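Moving abroad with a toy kitchen: ship it or sell it?
Posted in February by Daryna Hladun

Hello everybody. We move in spring from Bustgate to Hano, and I try to decide what goes in the shared container and what stays. The furniture is already decided. My difficulty is the children's things, and most of all the play kitchen with all its small pots and food.

The moving company (Stanaleo) gave me a price by volume. For our part of the container it is 480, and if I leave out the two boxes of toys it becomes 400. So the toys cost me 80 to move. I looked at what a similar set costs new over there and I found one for 266, but it includes the wooden stove, which we also have and which is heavy. Second hand I cannot compare, because I don't read the local advertisements well enough yet.

My daughter is 4. She plays with the kitchen every day, but my husband says that in one year she will forget it and we will have paid for a box of plastic.
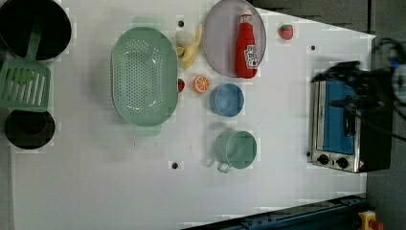
I also worry about the customs list. The company wants every box described, and I do not know if I must write each piece separately or if "toys, used" is enough. In the first version I wrote everything on separate lines and the list had more pages than our rental contract.

Has somebody done this with small children? Did you regret what you left, or what you took? I must answer the company before Monday.

Thank you in advance — and excuse my English, I am still learning.

Rolland
Take it. We moved twice and both times I saved money on the wrong things. Books you can buy again. A child who arrives in an empty apartment and does not find her toys is awake at 3 in the morning, and so are you.

For customs, ask the company. Ours accepted "used toys" with one value for the box.

marta_in_transit
I do not fully agree with the answer before mine. It depends very much on when the container arrives. Ours was promised in five weeks and it came in eleven. During this time our son had only what was in the suitcases, and he was fine with that. When the boxes came, half of the toys were already too young for him.

What I would do in your place:

Take the small pieces and sell the stove. The stove is the volume. Play food and little pans can go inside things which you ship anyway. I put ours inside the big soup pot, and the rest inside a rolled carpet. If you do this, your price may come down even with the toys included, but you must ask them to measure again. They will not offer it by themselves.

Put a few favorite pieces in the hand luggage. I mean really few. Let her choose them the evening before, and do not discuss the choice. For the trip a small cloth bag is enough, and in the new apartment a shelf or a low cupboard with a towel on it makes a very acceptable stove for the first weeks.
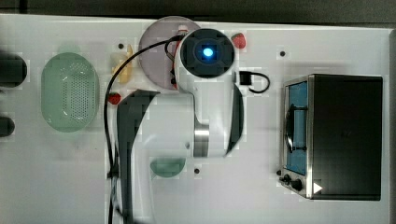

White tabletop, seen from directly above.

About the list: I wrote the number of the box, the room, then a general word such as "toys" or "kitchen", then the value. If there was something electric in the box, I wrote it separately with the brand. We had no problem, but we moved to a different country, so please check the rules for yours. Keep one copy on paper with you, because my phone had no battery exactly when the driver asked for the list.

One more thing. Do not write a high value for old toys because you love them. My sister did this and she received many letters.

Daryna Hladun
Thank you both, this helps me a lot. I did not think to put the small things inside the other things. I measured the stove and it is almost one full box alone, so I think we will give it to the neighbors, and their boy is already very happy about it. My husband wishes to say that he was half right.

I will ask Stanaleo for the new price and write it here when they answer.

tomasz_k
We shipped everything and still have two boxes closed in the cellar. I don't even know what is in them. Sell it.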